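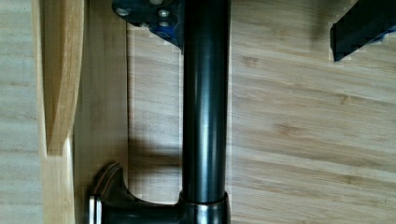

Apr 13, 2018
Manenell cell, kitchen bench. Wrist camera and cable work.

Cell stopped on a joint 7 torque warning at cycle 2155. Same warning as in March, but the log shows it building over the last 569 cycles instead of coming on all at once. Backed the arm off by hand, power down, tag on the switch.

Finger mounting screws checked first. Two took a little under a quarter turn, the rest were at torque. Marked all of them with paint pen so we can see if they walk. Finger pads are the Tilley ones, wear even on both sides, left in place. Wrist camera bracket tight. Wiped the lens and reran the intrinsics with the Martinelli script. Residuals fine, old file kept as backup.
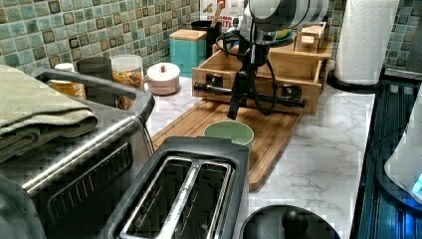 Cable dressing is the likely cause of the warning. The drag shows up only past the point where the wrist rolls toward the backsplash, and it goes away when the bundle is held clear by hand. The black cables still hang in a tangle at the gripper, under the white housing, and need to be tied back before any full-range roll. Plan is one strain relief at the housing and a service loop of 8 cm, no more. Ties snug, not crushed.

Keep-out zones in Mirkudik need another look too. The stovetop side is covered. The toaster zone was drawn for the old finger length and is too low.

To do:
Fit strain relief, retie bundle
Redraw toaster zone
Slow roll test, log joint 7
Reset cycle counter after the test, not before
Order spare pads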